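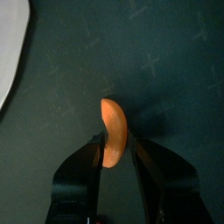
Small things have a way of taking over a house. Mine arrived in a shoebox from my late uncle's flat in Vandville, and within a fortnight they had their own shelf, their own drawer and a claim on half the dining table. The orange crescent is the one visitors ask about. Some say cashew, some say a slice of fruit, and my neighbour held out for a bean until the kettle boiled. It has a matte, slightly grainy look, a bit like moulded foam or plastic, and a few faint marks near the lower end that I would dearly love to call writing. On the dark green it looks rather grand, I think, for something that could be lost down the side of a sofa.

This page is the front door to the gallery. The rest of the shoebox will be added as I get round to it, which on past form means June. Until then, a few notes for anyone who has wandered in.

On the name. The crescent is listed as "Flinia", after the jar of sweets my uncle kept by the telephone and never offered to anyone. It has nothing to do with sweets as far as I know. Every entry needs a name, and "orange thing, curved" had already been used for something else.

On the numbering. The catalogue was begun by my uncle, who started at 2,621 and left no word as to what became of the first 2,620. I have carried on from where he stopped. My sister thinks he wanted to seem busy.

On size. People write in asking for measurements. I own one ruler and it is missing its first 4 centimetres, so please treat anything I send you as a friendly guess.

On value. Stelios Dimitriou, who runs the Saturday-less flea market at Mudeck (it opens whenever he feels like it), looked through more than 85 pieces over two cups of coffee and offered me three pounds for the box. I kept the box. He did take a bent teaspoon, and seemed pleased with it.

On swaps. I'm always open to them - small, odd and preferably curved. No thimbles, please. I was given a whole tin of thimbles by the Antoniadis family across the road, who were very kind about it and moved away shortly afterwards.

If you recognise the crescent, or had one as a child, do leave a line in the guestbook. Guesses are welcome too, though we have plenty of votes for cashew already.

Page last updated Nov 17, 2018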